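Section 6: Collecting and replaying demonstrations in the Gulby home set

Use this section once the Zelen simulator is installed and the two-arm model loads without errors. It covers the recording procedure used for the Morrison experiments and the replay check that decides which episodes go into training. If you only want to run a trained policy, skip to Section 8.

6.1 Before you record

1. Open the Gulby set and choose a floor plan. The layouts with a living area and a passage are the ones used in the published runs.

2. Set the random seed in the session file. Write it in your log as well. The viewer does not save it if the session closes early.

3. Load the robot and select the ready pose. Both arms should come up in front of the body with the grippers raised.

4. Switch to the body view and look past the grippers toward the far room. Check for furniture or panels close to either arm before you enable motion. 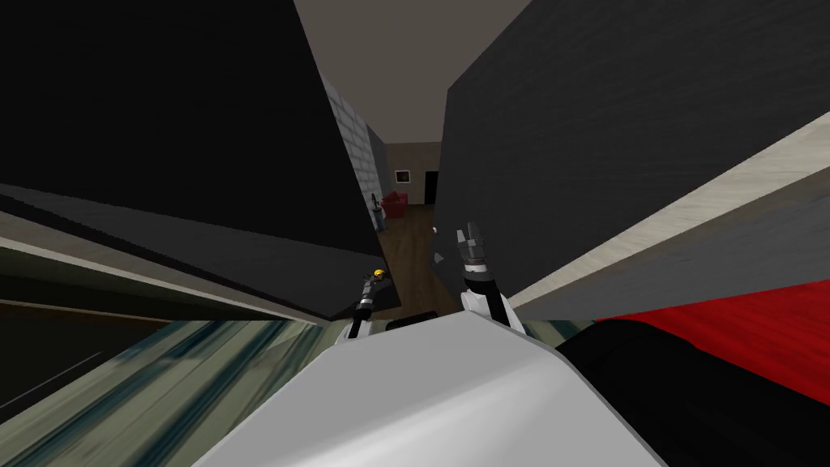
Aurelio Barrios: I'd add a collision check at this step. Our start poses looked fine in the body view and one elbow was still inside a cabinet when we turned the contacts on. It spoiled a whole batch for us.

The check is now part of the start-up script. Run it with contacts enabled and the arms stationary. If it reports any overlap, move the base back and run it again. Don't lower the contact stiffness to make the warning go away.

CAUTION: Changing the base position after recording has started will invalidate the episode. The replay tool reads the base pose from the first step only.

6.2 Recording an episode

1. Centre both hand controllers and hold them still until the status line reads READY.

2. Start the recorder, then move. Episodes that begin with the arms already in motion are rejected on import.

3. Drive the base to the work area before reaching. The method treats travel and manipulation as separate phases, and a reach made while the base is rolling will be labelled as travel.

4. Bring the gripper in slowly and change to the wrist view for the last part of the approach. The body view is too coarse for placing the fingers.

5. Close the fingers until the contact reading settles. Holding the trigger past that point drives the fingers into the object mesh, and the solver will throw it clear when you let go.

6. Stop the recorder with the arm at rest.

Note: Jagged shadow edges in the wrist view come from the low shadow resolution we train at. Leave the setting alone. Policies trained on smooth shadows did worse in our tests when moved back to the default renderer.

6.3 What the grasp label means

Each grasp is labelled from contact alone. A step counts as held when both fingers report contact with the same object and that object is the one named in the task. We tried adding a distance term in November and took it out again -- it favoured objects with simple shapes and gave nothing back on the hard ones.

To inspect a label by eye, pause the replay at the first held step and open the wrist view. Look at where each finger meets the object, and whether anything behind it could be sharing the contact.

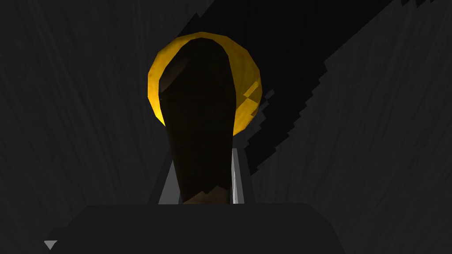 With the replay still paused, step forward 11 steps and compare the contact pair with the one you started from. If the pair has changed, mark the episode as doubtful and leave it out of the training list. You can come back to it later with the Istum label editor.

6.4 Replay check

1. Replay every episode 3 times with the recorded seed.

2. Keep the episode only if the final object pose agrees across all replays.

3. Save the accepted list under a new name. The importer overwrites without asking.

For the Morrison runs we recorded 411 episodes and removed 84 at this stage. Most of the removals were finger contacts that flickered on and off during the lift. A smaller group had the base drifting on replay -- we traced that to a wheel friction value that was not being stored, and it has been fixed in the current Zelen build.

Older recordings need the friction value added by hand before you replay them. The field name and default are in the session file template, under the base settings.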